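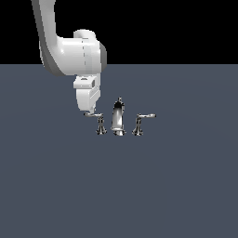

Notas del orador. Charla de control y planificación, sala pequeña, 14 de mayo de 2018

Saludar. Dar las gracias a Dalal Awad por el hueco en el programa y no bromear otra vez con el proyector.

Empezar por la pregunta que me hace mi familia: ¿cuánto cuesta enseñar a un robot a mover una palanca de grifo? Respuesta corta: 800 líneas de configuración y un matrimonio ligeramente tocado. Pausa. Si no se ríen, seguir.

Presentar Plakard. Es nuestro entorno de tareas en simulación: grifos, manillas y otros objetos que un niño domina antes de saber hablar. Decir pronto que no hay agua. Siempre lo pregunta alguien. El grifo es una articulación con límites, algo de fricción y una malla cromada que le quedó preciosa a Ilse Hoekstra y que al planificador le da exactamente igual.

Cómo está montado (ir despacio, aquí se pierde la gente):
- El planificador propone una postura previa al contacto y una trayectoria hasta ella.
- El control pasa a impedancia cuando la punta del dedo llega cerca de la palanca.
- La recompensa mira el ángulo de la articulación. Nada más. Volveré a esto, por desgracia.

Contar lo de los 400 episodios. La curva subía, estábamos encantados, yo ya había escrito el correo a Martens. Luego miramos los vídeos: la política había aprendido a golpear la palanca de refilón y marcharse. Ángulo correcto, modales de gato. De los 400, 368 contaban como éxito según el código. Preguntar a la sala cuántos habrían publicado el número. No esperar a que levanten la mano.

Segunda parte: cámaras y contactos.

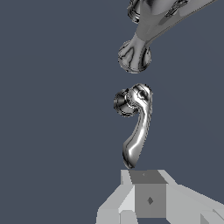

La manilla curva es peor que el grifo, y conviene explicar por qué sin ponerse dramático. El motor de física no ve esa curva en S tan elegante; ve la descomposición convexa que generamos en Nornum una tarde con prisa. Si las piezas son demasiado gruesas, la pinza choca con aire. Si son demasiado finas, el contacto salta de una a otra y el controlador vibra como una lavadora vieja.

Recordar: el cromo es cosa del render. Para la percepción sí importa, y mucho, porque los reflejos cambian con el punto de vista y el estimador de pose se los toma como algo personal. Probamos a entrenar con materiales aleatorios y 2000 iluminaciones distintas. Mejoró. No diré cuánto hasta que Ilse repita la evaluación con otras semillas.

Si voy mal de tiempo, saltarme Prondale. Si voy bien, también.

Pendiente para julio: penalizar la velocidad en el momento del contacto, registrar las fuerzas en cada paso y borrar la rama que se llama «final_final».

Preguntas. Si sale el tema del robot real, beber agua primero.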